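### 4.2 Do listing words predict price?

Agents we spoke with were sure that words such as "spacious" and "upgraded" raise the sale price of a house. We doubt it. Our sample holds 300 closed sales in Ralerberg, and Leite's earlier study of Kosano, which did find an effect, used only 107.
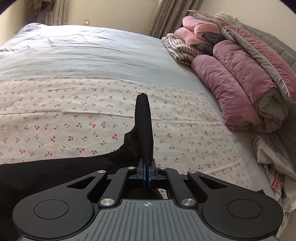
Once floor area and lot size enter the model, the gain tied to "spacious" shrinks to nothing we would care to defend. Large houses get called spacious. Kosano's result may be little more than that.
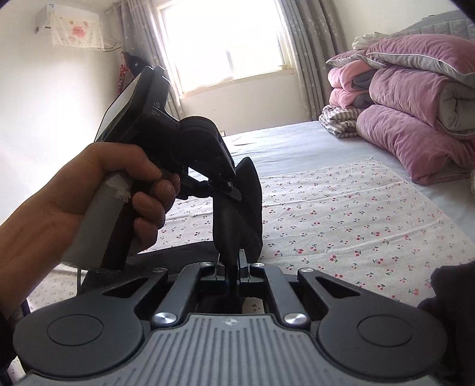
Could the wording still shorten time on the market? Our data can't settle this, as 80 of the listings were rewritten at least once before closing and the dates of the edits were not kept.

The Batista index, which scores a listing by its share of praise words, did no better. It ranked a vacant lot in Sturnska above most of the houses. 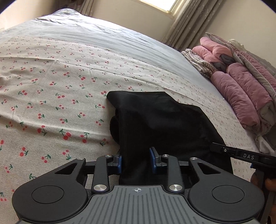
Figure 3. Gripper holding a black garment on a cherry-print sheet.

Abou Jaoude has argued that buyers read past the adjectives and go to the room list. That seems likelier to us, though his evidence is a survey, and people are poor judges of what swayed them. 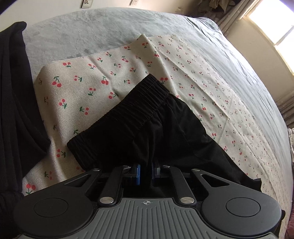
Room lists have their own trouble. "Bonus room" and "den" were used for the same floor plan by different agents, and we merged the two with some unease. Plain nouns can be checked against something: a grey plate with raised ridges, as on the gripper, either has the ridges or it doesn't. "Charming" offers no such test, and we left it out of the second model.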